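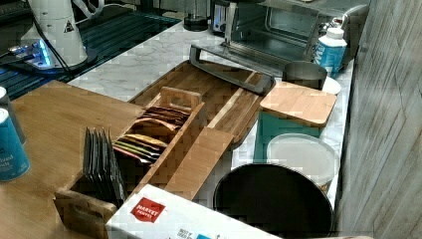 Planning and Budgeting for Robot Equipment
Handout for unit 2, teacher: Eckhard Lenz

In the last unit we spoke about what a robot arm can do at a household counter. In this unit we speak about money, and about the time before the money is spent. Most of you will one day write an equipment request, and the person who reads it will probably know less about robots than you do. Please keep this reader in mind during the whole unit.

1. The task comes before the machine

Many requests begin with the name of an arm. This is the wrong end. Begin with a sentence which says what must be moved, from where, to where, and how often. For our kitchen work the sentence can be: "The arm takes one tea packet out of a divided caddy and lays it on the tray." From this sentence you can already read several requirements. The packet is light, so payload is not the problem. The packets stand close together, so the fingers must be thin. The caddy has a handle that stands up, so the arm needs a free way over it.

A student in an earlier course at Samstead wrote "general manipulation of kitchen objects" as the task. The request came back with one question from the purchasing office: which objects? It took him three weeks to answer, and then the arm he wanted was too big for the counter.

2. What belongs to the price

The price in the catalog is the price of the arm. It is seldom the price of a working station. When you make your budget, use these lines as a minimum:

Arm and controller
Gripper, with at least one spare pair of fingers
Mounting (plate, column or rail)
Cameras and their holders
Computer
Emergency stop and other safety parts
Cables, power supply, adapters
Objects for the task
Transport and customs
Installation and first training
Repair and spare parts
Working hours of your own people

The line which is forgotten most often is "objects for the task". Household things look cheap, and each of them is cheap. But a counter with a toaster oven, a kettle, wooden organizers, trays and containers with lids is a real purchase, and some of it wears out. Cardboard boxes get soft at the corners. Tea packets get bent and must be replaced. For our teaching station we plan 600 dollars a year for this line, and it goes on its own row, so that it cannot disappear inside "other".

Buy objects which you can buy again. If a wooden caddy is a single piece from a flea market and it breaks in the middle of your tests, the results before and after cannot be compared well. Write down the article number, or buy two at once.

3. Space and power

Measure the place before you ask for an offer. You need the height above the counter too, and not only the length and depth, because an arm that reaches down from above needs room for its elbow. Look also at what stands behind the work area. A toaster oven at the wall takes away depth, and its door needs space in front when the task includes opening it.

Shiny surfaces cost money in another way. Polished stone, stainless steel and black glass all give reflections, and many depth cameras have difficulty with them. Ask the supplier for a trial on your own surfaces. If he will not do it, put one extra camera in the budget.

About power: a kettle and a toaster oven should not share a circuit with the controller. In Brurnberg the station had one outlet strip for everything, and the controller switched off each time when somebody heated water. The electrician was paid from the travel money. Please plan the electrician.

4. Comparing offers

Ask for at least two offers, and send the same text to both suppliers. We will use two offers in the exercise, one from Seidel and one from Plenddale. They are not easy to compare, and this is on purpose. Seidel gives one total price with the installation inside. Plenddale has a lower price for the arm, but the mounting, the software license and the training are separate rows.

Before you compare, bring both offers into the list of section 2. Where a supplier says nothing, write "open" and ask him. Do not write zero. A zero looks like an answer - and later nobody remembers that it was a guess.

Check these points in both offers:

How long is the delivery time, and from which day is it counted?
Is the license paid once or every year?
Who pays the transport if the arm must go back for repair?
Are the gripper fingers sold separately?
How long is the offer valid? (Often it is only 30 days, and an internal approval can take longer.)

5. The calendar

Money for equipment usually belongs to one year. If your budget closes in December, the invoice must arrive before this, and the delivery also. Count backward from the closing day: payment, acceptance test, installation, delivery, order, approval, offers. Students are often surprised how early the first step comes. Put some free weeks between delivery and acceptance test, because in this time you find the missing cable.

6. Exercise

Write an equipment request of two pages for the tea packet station. Use the task sentence from section 1 or write a better one. Fill in the cost list for both offers, mark the open points, and give a recommendation in not more than five sentences. Add a calendar which ends in December.

Hand in by March 20, 2023, on paper or by e-mail. Please put your name on each page, also on the cost list.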